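Cloth on a bench creeps every time I lift the tube rack

Posted in Small Lab and Workshop, 1,063 views

Trudy Goodwin
I keep a black cloth over a light table so I can see clear glass against it. The cloth is smooth and the rack is plastic, so whenever I lift or turn the rack the cloth travels with it and anything standing nearby moves too. I have lost 2 beakers this way since May. The table is used for other work in the evening, so nothing permanent. The rack is the white kind with large and small holes. Is there a way to fix the cloth down that takes less than a minute to undo? Also, should the glass rod be stored in the rack or flat on the cloth?

3 replies

Stukgate
Tape.

Virnier
Tape leaves residue on a painted or laminated top, and on cloth it lets go after a few washes. Use tablecloth clips. Measure the thickness of the table edge first, including any lip underneath. A clip that is too wide will hold for a day and then slide off.

Method:

Lay the cloth with the hem well past the edge on the side where you stand. Smooth it from the middle outward. Fit the first clip at a corner, pull the cloth until it is flat but not stretched, and fit the second on the adjoining side. Stretching it tight makes the weave spring back when a clip is removed, and whatever is on the cloth will shift.

Clear clips are less obtrusive than steel and do not scratch. The cloth does not have to cover the whole top.

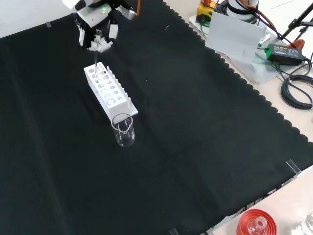 Placement on the cloth

Put the rack down first, then the glassware. Leave a hand's width between the end of the rack and the nearest beaker, more if the rack gets turned during work. Point the beaker's spout away from the rack so you can pick it up by the back wall. Rack on a diagonal is fine and gives better access to both rows of holes.

As for the rod, keep it upright in the rack, in the smallest hole that takes it without force. Flat on cloth it rolls at the first tug. If it leans badly in the hole, try one of the others. The sizes usually alternate.

Brzozowska
Agree on clips. One addition: wash the cloth before first use. Mine was 161 cm long when bought and came out of the dryer almost 3 cm shorter, after which the hem no longer reached the clips on the far side. Line dry if you can. Lint shows badly on black, so go over it with a roller before any glass goes down.

Trudy Goodwin
Edge is 22 mm with no lip. Ordered clips in the next size up and will wash the cloth tonight. Rod is now in the rack.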